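Subject: Re: [stesero-safe] Cable locks for November

Hi all,

The county has agreed to send us 544 cable locks. Pickup is at the Bakier Street station any time after 9 a.m. Sunday. Huiling Tian has a truck and can get them if someone helps her load.

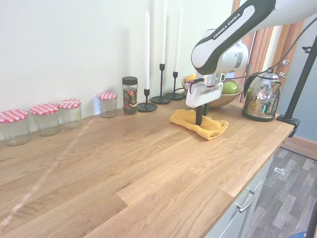 The storage ordinance goes back to the council this month, and I would like us to have our card drive finished before then. We have 1742 signed cards so far. Ximeng Lü wants separate containers for each precinct at the lock table. The glass jars with the red and white checked lids are empty and would do for that – please leave the one with the black lid alone, it has something in it. Blank cards are in the hall closet.

I still need two people who can show parents how to run the cable through a pistol or a shotgun. Unloaded, action open, every time. If you haven't done it before, come early and practice.

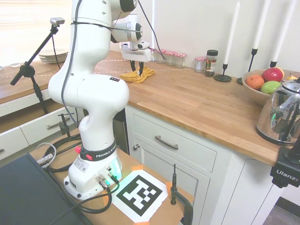 Tsion Mamo wrote:
> Can we give a lock to someone who won't sign a card?
> I had a grandfather ask me that last time and I wasn't
> sure what to say. He had three rifles in a closet and
> kids in the house.

Yes. Give him three. The cards are for the ordinance and the locks are for anybody who asks.

Sihan Shao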